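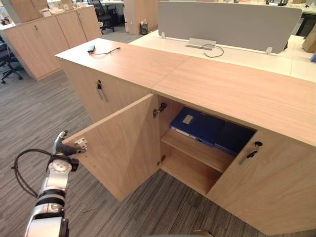
Arm at the left door of the file cabinet, Clunach second floor.

Facilities > Clunach > Shared-floor robot checks
Last updated: May
Shares 2 | Comments 1

Check sheet, cabinet work by robot. Complete before the Tuesday run. Checked by: Ntombi Zulu.

1. Travel limit on door opening set and tested. OK. The stop holds at the set angle.
2. Hinges tight, upper and lower. OK. To be rechecked every 600 cycles; the door was made for far fewer openings than it now gets.
3. Latch plate secure on door. OK.
4. Keys out of locks during the run. FAIL. Keys left in. Remove and sign for them at the Umance desk.
5. Cables on worktop clear of arm reach. Action: tape back or unplug.
6. Floor marking for the 2 m standing distance. Not fitted. Staff are using the carpet stripes as a guide – not accepted.
7. Emergency stop within reach of the nearest desk. OK.
8. Files returned to the shelf they came from. OK, by log.

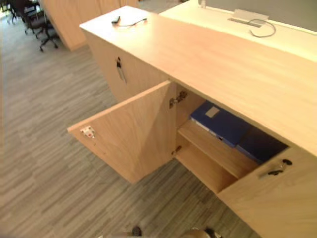 Abimbola Ekwueme: Item 4 needs more thought. We used to lock up after each file, and whoever had the key knew what was out. Now the doors stay unlocked for the whole run and I sign a log for files I haven't handled. Who answers for a missing one?

Reply from N. Zulu: the signature covers the run, and the wording will be changed to say so. Fetching has moved from the desk staff to the robot, but checking has not, and it takes 26 minutes per run. That time is to be entered on the rota from next week.

Open items: 4, 5, 6. Recheck due before the next run.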